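Small Refreshment Service, Unit 4: The Counter and the Tray
Handout for participants, Wunidbridge evening course
Prepared for Butura Hall, please bring it also to the practical part

4.1 What we covered last time

In Unit 3 we spoke about the storage room and about the ordering list. The list of our practice kiosk, Prelo, has now 275 items, and many of you said this is too much for one small table. I agree with you. A counter is not a storage room. In this unit we decide what stands on the table, where it stands, and what goes on the tray of one guest.

4.2 Tall, low, flat

Please think of the goods in three groups. Tall goods are bottles and cups. Low goods are packets, which can lie on each other. Flat goods are the trays themselves, and they need the most surface, so they get the middle of the table. The tall goods go to the back. If they must stand in more than one row, use a stand with steps, so the labels of the back row stay readable. Packets may go in a basket. A basket forgives a little disorder, and a shelf does not.

The Coca-Cola bottles are on two levels at the back, the wrapped snacks are in the basket next to them, and the tray has the middle. 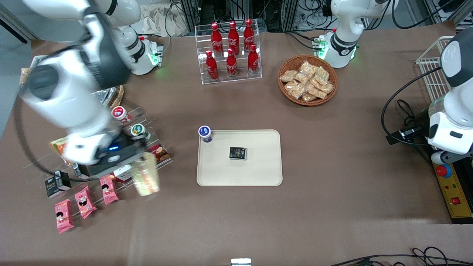

But the guests always take from the front row, so the back row gets old, one participant wrote on the feedback sheet. This is correct, and it is the weak point of every stand with steps. When you refill, move the back bottles to the front first and put the new ones behind. Do it also when you are in a hurry.

4.3 Setting the tray

Start with the heaviest item. Small packages lie flat with the printed side up, and the guest should be able to read them without turning the tray. Keep a free place for the cup. A cup that comes last and finds no place will be put on the edge, and we know the end of this story from Unit 2.

Hold an empty cup low on its outside and keep the fingers away from the rim. Clear plastic cups are light, so please do not squeeze. In our cost sheet the cups are bought in sleeves of 50, and a full season at the Mnguni stand used 1,244 of them.

4.4 Machines on the same table

Some counters have also an electric machine. Give it its own side. The side with the switches must be free for the hand, and the red emergency stop must never be behind a basket or under a towel. Follow the cord with your eyes from the machine to the plug before you begin. Extra cord should not lie where trays are passed.
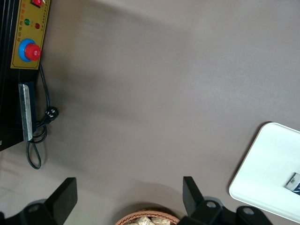 Can I put the basket near the machine if the table is short? was a question from the back of the room. Yes, if nobody has to reach over the controls to take a packet, and if the cord does not go under the basket. With metal parts on the outside, leave more distance and ask your supervisor how warm they become.

4.5 Before the next unit

Draw your own counter from above, on one sheet of paper. Mark the back row, the basket, the tray place and the socket. Write 200 words on one thing you would move, and where. Drawings by pencil are fine. The sheets are collected at 6:30 p.m., before the practical part begins.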